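Cuaderno del taller, 26 de junio de 2021
Proyecto Sokol: pinzas de mano, segunda pareja

Empiezo por lo que ha salido bien, que es corto: las dos pinzas cierran. La izquierda cierra recto y la derecha cierra con carácter. Llevaba desde diciembre prometiendo que la segunda pareja estaría lista «en cuanto llegasen los rodamientos», y los rodamientos llegaron hace tanto que ya tenían polvo encima.

Estado del material, para quien abra este cuaderno buscando respuestas:

Los dedos son los de la versión impresa con el relleno al 30 por ciento. Los anteriores, más ligeros, se abrían por la capa de la base en cuanto alguien apretaba con entusiasmo, y aquí el entusiasmo no falta. Las almohadillas negras están pegadas con adhesivo de contacto. Hay que dejarlas una noche entera con la mordaza puesta. Si alguien tiene prisa, que venga a ver el cajón de las almohadillas despegadas, que es muy instructivo.

Los cubos de marcadores van atornillados, por fin. La cinta de doble cara era provisional y duró lo que duran aquí las cosas provisionales, o sea, casi todo el proyecto. El problema no era que se cayeran. Era que se giraban un poquito, lo justo para que el seguimiento siguiera funcionando y todos los datos salieran mal con una apariencia excelente. Perdimos 213 tomas así. Las he dejado en la carpeta «torcidas» porque me da pena borrarlas y porque quizá se puedan corregir a posteriori, frase que escribo sabiendo perfectamente que no lo haré.

Firmware: la placa Sestano lee el encóder de la apertura y lo manda a 60 muestras por segundo. Podría ir más rápido, pero entonces el portátil viejo se pone a pensar en sus cosas y pierde paquetes. Con 60 va fino. He subido la configuración a la carpeta compartida con un nombre razonable, en lugar de «final_buena_2».

Para las pruebas seguimos con la nevera. Es una tarea agradecida: hay puerta, hay bandeja, hay botellas de formas distintas y, si algo sale volando, es de plástico. La postura ya es otro asunto. Para llegar a la parte baja hay que acercarse mucho, y entre los cables, las sillas y las cajas el margen de maniobra es el de un ascensor con bicicleta.

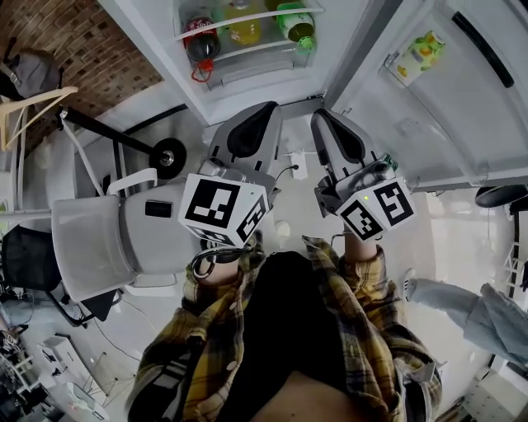
El cable en espiral merece párrafo propio. Lo elegí yo, así que me quejo con conocimiento de causa. Recogido queda estupendo, muy profesional, pero al estirar el brazo hace de muelle y tira de la muñeca hacia atrás. En las gráficas se ve como una pequeña duda justo antes de agarrar, como si el operador se lo pensara. Un robot que aprendiese de eso aprendería a titubear delante de las bebidas. Opciones: cable recto con una brida en el antebrazo, o la misma espiral con más largo muerto. Voto por el recto. He encargado dos de silicona a Skakier, que tarda lo suyo pero manda lo que pides, cosa que en este oficio casi emociona.

Calibración de la apertura. Procedimiento que ha funcionado, por si se me olvida:
Cerrar la pinza del todo, sin apretar. Poner a cero.
Abrir hasta el tope mecánico. Anotar la lectura.
Repetir con el taco patrón entre las almohadillas.
Si la tercera lectura no cuadra con las otras dos, mirar primero el prisionero del eje. Después el código. En ese orden, por favor. Me he pasado media tarde revisando una interpolación que estaba perfectamente mientras el prisionero bailaba con toda tranquilidad.

Lo del carácter de la derecha: uno de los dedos llega antes que el otro y empuja el objeto hacia un lado antes de sujetarlo. Con objetos anchos da igual. Con los estrechos se nota mucho. Creo que es holgura en el engranaje, porque al cambiar los dedos de sitio el defecto se queda donde estaba. Probaré con una arandela fina detrás del piñón. Si eso no lo arregla, toca reimprimir el cuerpo, y la impresora grande la tiene reservada la gente del Sarnby para su telar motorizado hasta que acaben o se cansen.

Iluminación: los marcadores se pierden cuando la mano se mete a fondo en el electrodoméstico y le da la sombra de la propia puerta. He bajado la exposición y subido la ganancia, que es cambiar un problema por otro con más grano. Mejor un foco lateral. Hay uno en el altillo, detrás de la fresadora que algún día arreglaremos.

Batería de pruebas de hoy: ciclos de abrir y cerrar en banco, 300 por pinza, con el taco puesto. La izquierda, sin novedad. La derecha aguantó también, con un chasquido hacia el final que no volvió a repetirse cuando me acerqué a escuchar. Lo apunto como «chasquido» y no como «ruido sin importancia», que es lo que apunté la otra vez.

Pendiente:
Arandela en el piñón de la derecha.
Cables rectos, cuando lleguen.
Bajar el foco del altillo.
Etiquetar los tornillos M2 y M2,5 en cajitas separadas. Son parecidos hasta que dejan de serlo, y eso suele pasar dentro de una rosca de plástico.
Repetir las tomas de la bandeja con el cubo ya atornillado.
Decidir qué se hace con la carpeta «torcidas».

He dejado el taco patrón en la caja de herramientas, compartimento de arriba. Si no está ahí, mirad debajo del portátil viejo, que cojea.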